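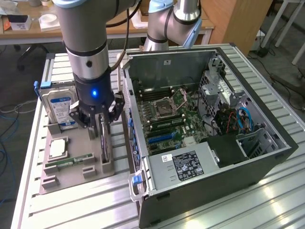

## Getting the Dust Out of a Desktop Computer

I put this job off every year until July, when the fan starts sounding like a hair dryer and I finally feel guilty enough to drag the thing out from under the desk. If yours has been sitting on carpet (mine was, for ages!) there's probably a gray felt blanket in there waiting for you.

Shut the computer down properly, pull the power cord out of the wall, and then press the power button once more for a few seconds to use up whatever charge is left. Take a quick picture of the back with your phone before you unplug the rest. I skipped that step one time and spent a whole Thursday evening wondering why the speakers wouldn't talk to me.

Carry it out to the porch or the garage if you can. The dust goes everywhere, and I do mean everywhere, including the butter dish.

**What I use**

- a can of compressed air, held upright
- a soft, dry paintbrush, 1 inch wide, that has never met paint
- cotton swabs for the fan blades
- a muffin tin for the screws, one cup for each spot they came from

Use short puffs, and hold each fan still with a finger or a swab while you blow on it. Letting them whirl is fun but hard on the bearings. Start at the top and work down, then do the power supply from the outside through its grille. Please don't open that part up, even if you're handy.

If you have a filter on the front, slide it out and rinse it under the tap with a drop of dish soap. Let it dry overnight, flat on a towel. I once put one back damp and had to take it all apart again, grumbling the whole way.

While the cover's off, give the cables a gentle look. Anything dangling near a fan can be tucked back with a twist tie (the paper kind from bread bags has wire in it, so I like the Skikley cloth ones, 37 cents apiece at my hardware store).

When you put it all back, leave a hand's width of space behind the case, and set it up on a low shelf or a couple of scrap boards if your floor is carpeted. Mine sits on an old cutting board and stays cleaner for months longer.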